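Right Gripper Fault, Steamer Cell: Gallery

Work on the bun transfer task at Juvoment was halted in July after the right gripper failed to release on command. The fault log shows 13 late releases in 2,000 cycles, all on the right side. In 3 of them the arm began its retract move with the fingers still closed. No one was hurt. The left arm, which handles the lid, logged no faults.

Renu Chaturvedi traced the delay to a worn connector at the wrist. It passed a bench test with the arm still and dropped signal when the wrist was turned. The controller read the lost signal as "open" and allowed the next move to start.

Click a picture to enlarge.

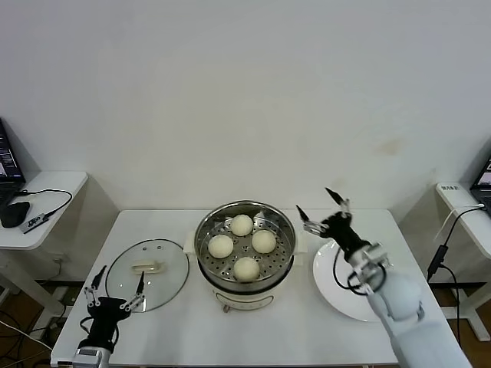
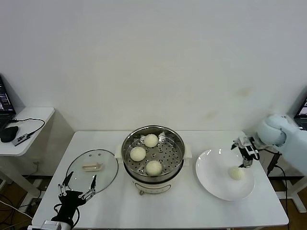
Steamer cell, lid off. First picture: four buns in the basket, plate empty. Second picture: three buns in the steamer, one on the plate.

Changes made after the fault:

Connector and wrist cable replaced on the right arm. The left was changed at the same time.

A lost signal now counts as a fault and stops both arms. Restart is by hand only.

Retract is blocked until finger position has been read twice.

Tiago Amaral ran the cell for 1,440 cycles with the new parts and logged no late releases. The wrist connector has been added to the monthly check sheet. The old one is with Istumeck for inspection, and their report will be linked from this page.

Log review: Zarmeena Durrani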